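Monday, evening

I write this at the small table in the kitchen in Kernau, before I forget the details. My supervisor likes the numbers, but I like to have also the words, because in one year the numbers will not tell me what I was thinking.

The question of this month is still the same. We teach the policy to sort and set tableware from demonstrations, and we want to know if the views from the wrists help more than the view from the head. In the Brusine paper they found that the head view was enough. I read it two times and I am not convinced. Their objects were all boxes. A box is polite, it shows you its edges. A spoon in a glazed bowl is a different thing, it is small and it shines.

So we have now 494 demonstrations with all views saved together, and I train the same network three times: head only, wrist only, and both.

9:30, spoons

I began with the spoon and the yellow bowl. I went through the wrist recordings slowly and marked the moment when the fingers come to the handle. From the wrist it is a pleasure to label. One finger points down into the bowl and the white spoon stays visible next to it, with only a part of the scoop hidden. I changed the label rule one time: "contact" is now the first moment when both fingers are near the spoon, and I do not try anymore to guess the force from the picture.

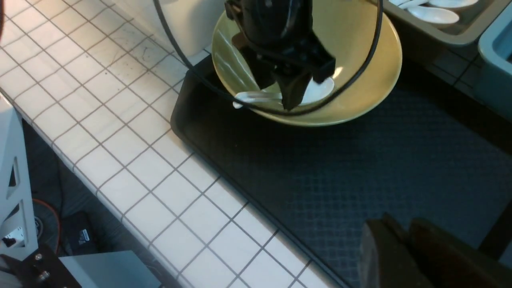

11:00, the approach part

My second worry was the time between the tasks, when the arm has nothing in its fingers and is only traveling. I always wanted to throw these parts away. The Zapata people throw them away, and their training is faster. But when I removed them in May, the policy learned to start only from good positions, and from a bad position it made very strange circles.

I put them back today, almost 80 short pieces. They are boring to look at, mostly tray and tiles. Still I believe the network needs to see this boredom, so that it knows where the tray is before something interesting arrives.
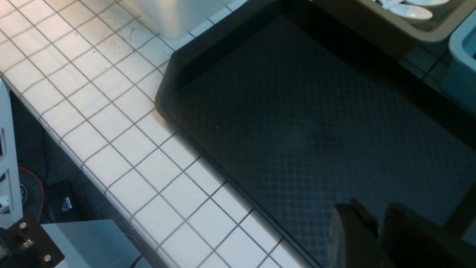 Wrist view, fingers open over the dark tray.

After lunch I looked at the first curves. The head-only network is good for the large things. It finds the bins and the trays without problem. For the spoons it is weak, and it often chooses a point a little beside the handle. The wrist-only network is the opposite. It is exact when it is near, but from far away it does not know which container it should visit, and so it hesitates. I think this hesitation can be measured. I will try with the spread of the predicted actions, 16 samples for each step, and draw it against the distance to the object.

The plates gave me more trouble than I expected. They are white, they lie in a white bin, and the lamp makes a bright spot on the top one. In such a picture I cannot say myself where one rim ends and the next one begins, so I should not be angry with the network.

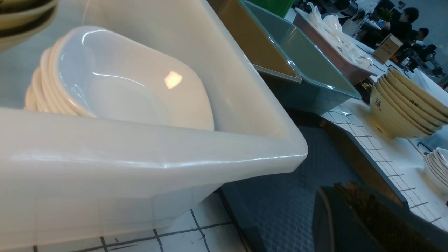

I tried to make the pictures darker before training, and then to change the contrast in a random way. The random contrast was better, at least on the validation part. I would like to understand why, but today I only wrote it down in the log under run 2114 and went on. My habit is to follow each small question until the evening, and then the main question gets no time. Today I was more strict.

One note for myself about the bowls: the speckled ones look very similar in the stack and alone when the wrist is close. Only the head view makes it clear which one I have. This is, I think, the best argument for using both.

16:00, both views together

The combined network finished its training when I was already tired. The result is better than each of the two alone, for the spoons and for the bowls. For the chopsticks I see no difference yet. They are thin and black, the gripper is also black, and from the head it is hard to follow where one stops and the other begins. I had to enlarge the picture to mark the tip of a single chopstick, and I am sure that I marked some of them wrong. Tomorrow I will label again a part of them, without looking at my old labels, and compare.

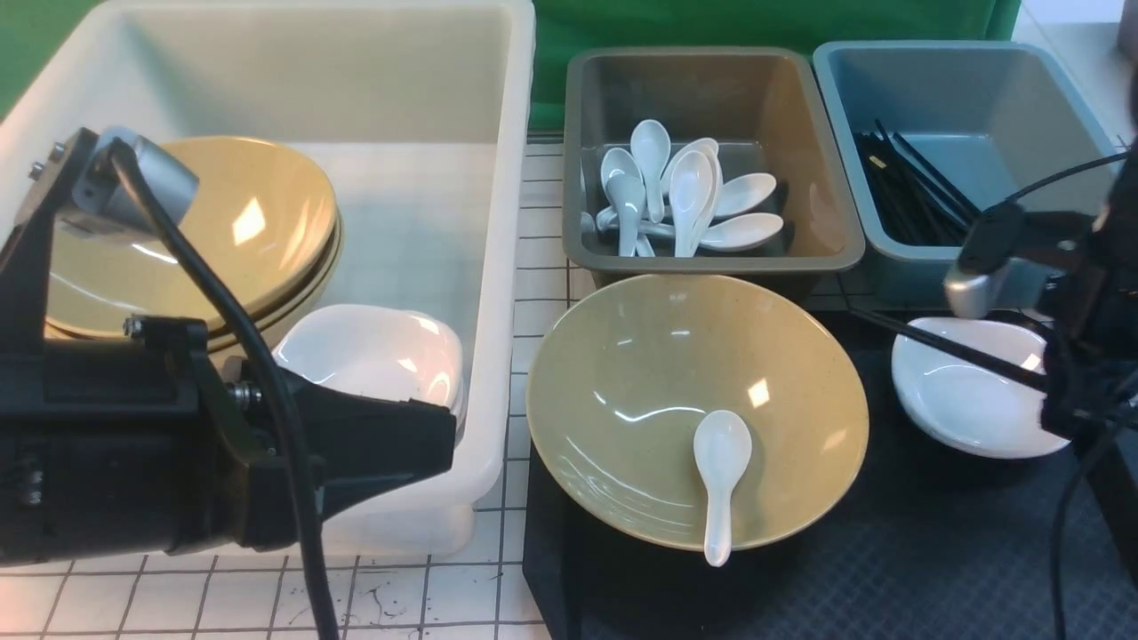 For tomorrow

Label the chopsticks a second time. Ask Cekow if they can share their split, so that we compare on the same test part. Write the paragraph about the approach pieces while I still remember why I put them back — and write it short, my last one was two pages. Also buy bread.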